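Allero users forum > Perception and planning > Cloth

Grasp point model drifts to the fold when two fabrics touch

minkyu_jang
Hello all. I work on the planning side for our cloth folding project, and I have a problem which I could not solve since Friday. We record with the hand-held grippers and train a small network which gives a grasp point and a closing width. On one cloth alone it is good. When a second cloth of another color is near, the predicted point moves to the border between them, and the plan takes both layers.

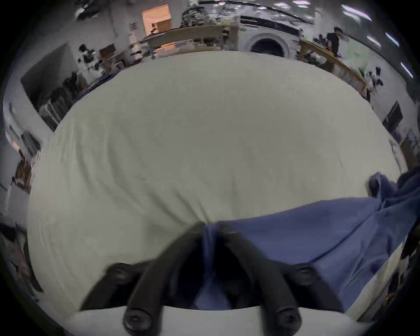
I use Nellow for the pose track and Sirko 2 for the planner. Training set is 1,560 clips, and I hold out 300 for test. The error on the held-out clips is small, so at first I believed the model was fine. But when I look only at clips with two fabrics in contact, the point is wrong in almost 7 mm, always toward the border. Did somebody see the same behavior? I do not want to collect again if it can be fixed in the loss.

tarn_b
What crop do you feed it? If you give it the full fisheye, the middle of the picture is where the fingertips are, and the network can learn "answer is in the middle" and look very good on your test clips. Undistort first, then crop with a random offset.

minkyu_jang
Full fisheye, no offset. I can try the offset today. About undistort I am not sure, because the second hand comes in from the side and I lose it when I undistort. For the shirt I need both hands, one end is held by each gripper.

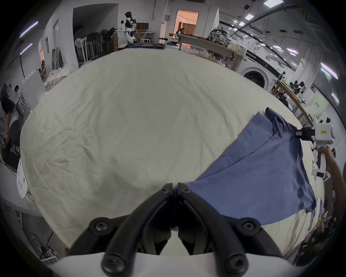
Odile_K is going to disagree with tarn_b on this one. We kept the fisheye in our work at Neddale and never had a reason to go back. Give the network the ray direction per pixel as extra input channels and it handles the distortion by itself. Undistorting only throws away the sides, and the sides tell you where the other hand is.

tarn_b
Extra channels are fine if you have the data for it. With 1,560 clips I would not bet on it. We tried it with a similar amount and it got worse.

Odile_K
Worse on what? If your calibration was off then the rays were off too. Check that before you blame the idea.

tarn_b
Calibration was checked. I don't want to fight about it, let him run both.

minkyu_jang
Thank you both. I ran the random offset at first, because it is one line. The border error became smaller but it did not disappear. Then I looked at the small items separately, only socks.
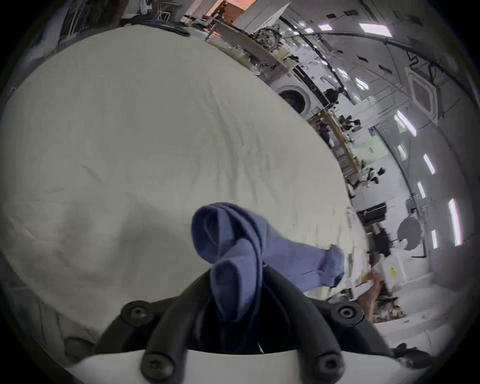 For socks the grasp point is good also without the offset. My explanation is that the label is easy there. My label is the position of the fingertips at the time of closing, projected back to the earlier frames. If the Nellow track has a small delay, the label is shifted along the approach direction. A sock is small and any point is acceptable, so I do not see it. At a border between two cloths I see it very much.

pell_r
That smells like time sync. Compare the gripper width signal with the frames by eye on a few clips. If the width says closed and the fingers in the frame are still open, you have your delay.

Odile_K
Agree with pell_r. Still add the rays.

minkyu_jang
pell_r, you were right. The width signal is ahead of the camera by 2 frames. The Sirko importer takes the arrival time and not the capture time, there is a flag for it in the config but the default is off. I corrected it and now I label again the clips with the closed fingers as the reference.
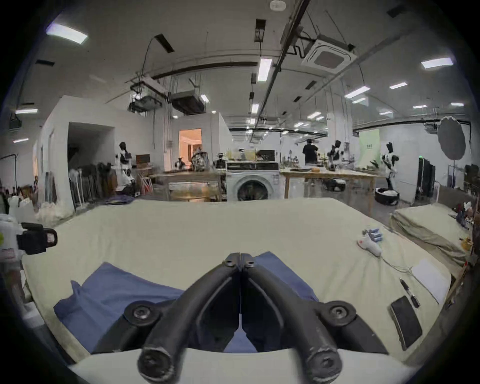 Jaws closed over the blue garment, tips together.

tarn_b
Please post the flag name, I think our importer has the same default.

minkyu_jang
It is use_capture_stamp, in the section for the reader. Be careful, you must delete the cache after you change it, or it loads the old times again. I will run the ray channels also, with the new labels, and write the numbers for both in this thread. It can be July before I have them.

We use cookies to keep you signed in and to count visits. By continuing to use the forum you accept this. Accept / Manage settings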